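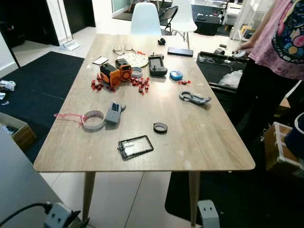 Coralie Gilchrist wrote back after the last class that her group had priced the arms first and the table last, and then had to go back and do the arms over because the reach was wrong. She asked whether the order of the lines on the budget sheet matters.

It does, and most of this handout is about that order.

# Planning the Purchase: A Two-Arm Tabletop Station

Handout for 4/26/22. Bring your draft budget sheets.

## 1. Start from the work

Write the task list before you open a catalog. A task list for a tabletop station names the kinds of objects to be handled, where they start, where they should end up, and who or what puts them back for the next run. "Household items" is too broad to buy from. Eyeglasses, a roll of tape, a small wrapped candy and a phone lying face down are four different gripping problems, and a gripper that suits one may be poor at another.

For each object type, record:

- widest and narrowest grip point
- weight
- whether it can be scratched, crushed or spilled
- how close it will sit to its neighbors

The last item gets left off more than any other. Spacing decides how wide the fingers can open, and finger width is a buying decision.

## 2. The table and the floor

Measure the table before asking for a quote on arms. You need the length, the width, the height of the top, and the distance from the arm bases to the farthest spot you expect to use. Add the space a person needs to stand at the side and reset objects. Bins, spare parts and packing also take floor space, and they should be drawn on the plan like anything else.

Power goes on the same drawing. Mark each outlet, each power strip and the path of each cable. Keep cable paths away from where people walk.

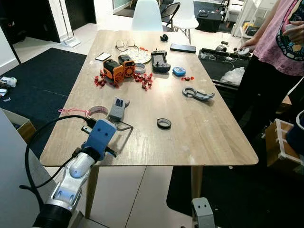
Zaid Karaki disagreed with the usual advice to buy one arm, learn on it, and buy the second the next year. In his view the second arm changes the mounting, the cabling and the software license, so a group that knows it will need two should price two from the start, even if the orders go out separately.

I think he is right about the pricing. Whether to split the order is a cash question, and section 4 comes back to it.

## 3. Worked budget

The quote used in class came from Gallard. Prices are per arm, before tax and shipping.

| Line | Unit price | Quantity | Total |
|---|---|---|---|
| Arm with controller | $2994 | 2 | $5988 |
| Gripper with mounting plate | $887 | 2 | $1774 |
| Cable and spare finger kit | $308 | 2 | $616 |
| **Hardware subtotal** | | | **$8378** |

Check the sum across as well as down: one complete side is $4189, and two sides give the same subtotal.

Things the quote leaves out, which you have to add yourselves:

- shipping and any import charge
- stands or bases for the arms
- cameras and their mounts
- a computer that meets the vendor's stated minimum
- an emergency stop, if it is priced separately
- staff hours for setup
- staff hours for resetting objects between runs

Reset hours are a running cost. They belong on the yearly page of the sheet and not on the purchase page. Several drafts last week had no yearly page at all - please add one.

Ask the vendor what counts as a wear part. Finger pads and cables are the ones to ask about first. A cable that runs outside the arm flexes at every joint it passes, and its replacement price and delivery time should both be in writing.

## 4. Splitting the order

If the money arrives in two parts, try this order:

1. One complete side, including its gripper and spares kit.
2. The mounting for both sides, drilled or clamped in its final position.
3. The second side.

Get the second price held in the first quote, with an end date. Grurnar would not hold a price when we asked. Stilenport would, with a deposit. Read the deposit terms before comparing the two, and put the deposit on the sheet in the month it is paid.

Buy both arms in the same hardware version. If the vendor can't promise that, ask in writing whether mixed versions can share a controller program.

## 5. A second work area

Groups often add a vertical task after the table tasks are running. Hanging keys on hooks is a common choice. The rack itself costs very little. The money goes into reach and position: a hook high on a panel may be outside the range of an arm that was chosen for a flat surface. 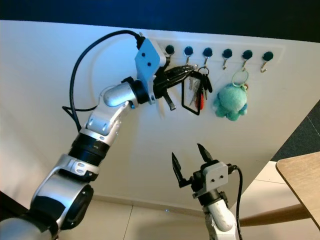
Does a second work area need its own pair of arms in the budget?

Only if both areas have to run in the same hours. One pair can serve two areas when the bases can be moved or the panel stands within reach, and then the added lines are the rack, its mounting, and the hours spent on moving and recalibration. Write those hours down per move, and multiply by the number of moves planned for the month.

## 6. For next time

Revise your sheet so that it has a task list, a floor drawing, a purchase page and a yearly page. Lilian Nyanda's group should redo the reach figure using the far corner of the table, which is farther than the middle of the far edge. Ghada Aoun's group still needs a quote with the grippers on their own line.

Drafts go in the April folder. Carla Semaan has the tape measure and the blank drawing sheets.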